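**Stolumholm v Sternora, second leg: who's going?**

**tamara_v**
We're 3-1 down from the away leg so I'm expecting a small crowd. Tickets are on the club site and the north stand is shut again. Last home tie drew around 3000 and I'd be surprised if we get near it.

**gridside_babak**
It was 2799, they read it out at half time. I'm going. An early goal and it's a different match. Marchand has to start though. He came on with 20 minutes left over there and was the only one who ran at their full back.
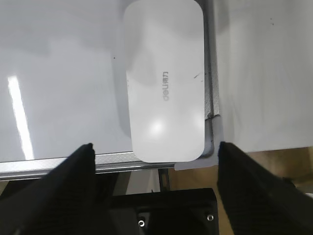
Do away goals count double in this round?

They count after 90 minutes but not in extra time, so 2-0 puts us through.

**Ruxandra C**
Disagree on Marchand. He doesn't track back and Sternora's goals all came down that side. I'd keep the same eleven and use him on the hour.

**gridside_babak**
Two of them came down that side. The other was a corner that our keeper came for and missed.

**Ruxandra C**
Fine, two. Still too many. If they score once we need four, and I can't see us getting four against anyone.

**tamara_v**
I'd go with three at the back and Marchand as a wing back. We did it in the cup last April and it held up until the sending off.
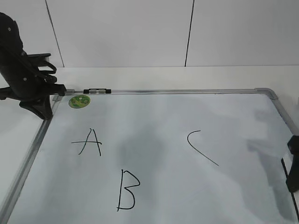 It also gets Dobre further forward, where she's more use than sitting in front of the defence.

**gonul_k**
Brândușa Dobre plays for the women's side, Tamara. You mean Cozma.

**tamara_v**
I do mean Cozma. Sorry. Same point, though.

**Ruxandra C**
Three at the back with our centre halves is asking for trouble. The slow one turned 34 this winter.

**gonul_k**
Has anyone got space in a car? There are two of us and the last bus goes before extra time would finish.

**gridside_babak**
I've got two seats. Leaving the Gridside car park at 40 minutes past five.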